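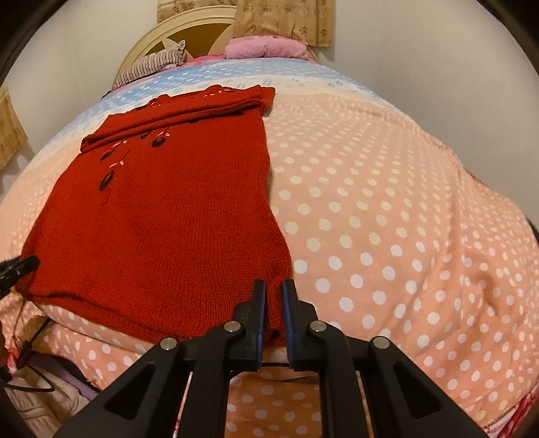
Maj-Britt Wallin asked, when the outline of this talk was circulated, whether knitwear should be folded at all, or whether the older practice of hanging it over a padded rail was kinder to the shoulders. Her question has been moved to the front, as several members raised the same point.

Notes for the speaker
Care of Household Knitwear, Session 5
Stonusar Hall, 24 April 2023

Opening. Thank the hall and Margit Halvorsen for the loan of the tables. Answer the question directly: heavy knits are to be folded. A hanging jumper carries its own weight from the shoulder seams and will lengthen over a season. Light cardigans may be hung for short periods.

The surface. Members who do not have a large table at home should use a made bed. Smooth the cover first. A mattress gives a little under the hand, so the garment should be laid down in full before any part is turned. A red sweater on a dotted sheet will serve as the reference for this part of the talk. Draw attention to the slight wrinkles in the knit and explain that these are to be eased out with the flat of the hand, working from the middle to the side. The fabric is not to be pulled from the hem.

Embroidered pieces. Pause here. Stitched flowers and leaves do not stretch at the same rate as the stockinette beneath them, and a hard crease across the stems will show for some time. Where possible the fold should fall on plain knitting. If it cannot, place a roll of acid-free tissue inside the fold. Signe Haugen has asked that the advice on loose threads be repeated: they are taken through to the wrong side with a blunt needle and never cut flush.

Sleeves. Demonstrate twice, slowly. Each sleeve is brought across the back and then turned down along the side. Bulk at the collar is the usual fault. Invite two members to try it.

Storage. Drawers should be no more than two-thirds full. The Odell boxes on the side table are 42 cm wide and take most adult sizes with one further fold. Garments put away in December should be refolded on a different line before spring.

Questions. Allow 6 minutes. Napaporn Jitpraphai will take any queries on washing, and the handout covers moth prevention.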